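Streaming Rights and the Murkley Boxing Season

The decision to move the Murkley amateur boxing season to Flillo was announced in November, and this blog has received several inquiries regarding its position. The position is one of qualified support. Attendance at the Borbély Hall final reached 1,867, a strong figure for amateur boxing in this region, yet supporters outside the city had no lawful means of watching any of the 82 bouts on the calendar.

Under the new arrangement, every bout will be shown live, with replays available the following morning. The season pass will be limited to adults, and club members will receive access through their clubs. It is regrettable that the terms do not address the Dunero qualifiers, which have produced the better contests in recent years. Clarification has been requested in writing.

A further concern is commentary. The trial broadcast carried a single commentator for the entire evening, and fatigue was evident by the heavyweight bouts. A second voice should be considered a requirement.

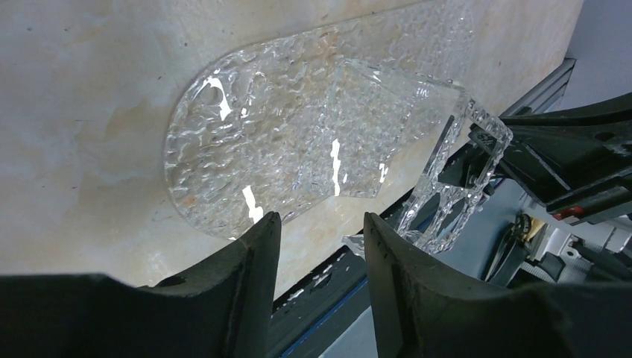
Picture quality at the trial was acceptable, although the lighting above the ring requires attention. Overhead lamps produced hard patches of white on the canvas, and footwork in the blue corner was difficult to follow. The effect resembled the glare on a sheet of rippled clear acrylic, where one bright streak draws the eye away from everything beside it. Lowering the two center lamps would be a sensible first measure.

Seating at Borbély Hall will also change, with 255 places removed to make room for the camera platforms. Holders of affected seats should contact the box office before renewing — transfers to the east side remain open at the existing price.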